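This website uses cookies to remember your settings. Accept | Manage preferences

Tekholm Open Reports
2018-09-09
0 comments | 7 shares

4.2 Grasp-phase labeling for small reflective objects

The segmenter described in Section 3 assigns each time step of a demonstration to one of four phases: approach, align, close and retreat. On the household split it relies mostly on gripper width and on the size of the target mask in the wrist view. Neither signal carries over well to jewelry. A ring occupies very few pixels until the fingers are almost over it, and the width signal changes little between a closed empty gripper and one holding a thin band.

We therefore trained a second detector head on the Mevulden split, which consists of 2,360 demonstrations recorded at 60 Hz with hand-held grippers. Figure 3 gives two views from the same table. In (a) a bracelet is visible through the tinted wall of a storage box and the surface between the fingers is bare. In (b) a gold ring lies on the white surface in front of the box, and a second gripper is held at the upper left.

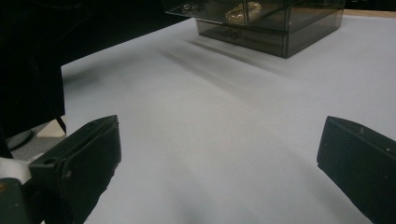 Views of type (a) account for most of the false positives in the base model. The detector responds to the bracelet through the plastic and reports a target at a plausible range, and the planner then produces an approach that ends at the front wall. Raising the confidence threshold removes these cases but also removes true rings at a distance, whose scores are no higher. We instead added a containment flag, predicted per detection, which states whether the object is seen through a transparent surface. Flagged objects stay in the world model and are withheld from the grasp planner until an opening action has been logged.

The flag was trained from box outlines drawn once per recording in the Filali annotation tool and carried forward using the estimated camera pose. Drift in the pose estimate was small enough that outlines rarely had to be redrawn.

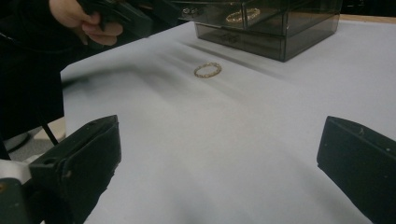

Shadows are the second source of error. Hands, sleeves and tools between the lamp and the table cast soft gradients that move with the operator, and the original background subtraction step read these as object motion. Replacing it with a learned mask over two consecutive images corrected most of the spurious phase changes. A second gripper in view is masked out in the same step, so that its motion does not trigger the align phase of the first.

With both changes, phase accuracy on held-out recordings rose from 85 to 93 percent. The remaining errors fall mainly at the boundary between align and close, where our annotators also disagreed. Results on the Plellemham split, which has no transparent containers, were unchanged within the spread of repeated training runs.

Figure 3. Wrist-camera views from the Mevulden split. (a) Bracelet inside a tinted box. (b) Ring on the open surface, bracelet inside the box behind it.

4.3 Effect on planning time

The containment flag adds one output per detection and has no measurable cost at run time. The mask network is heavier and runs on every second image. The planner holds the last valid mask in between, and we saw no loss of phase accuracy from this.

Get new reports by email. Subscribe | No thanks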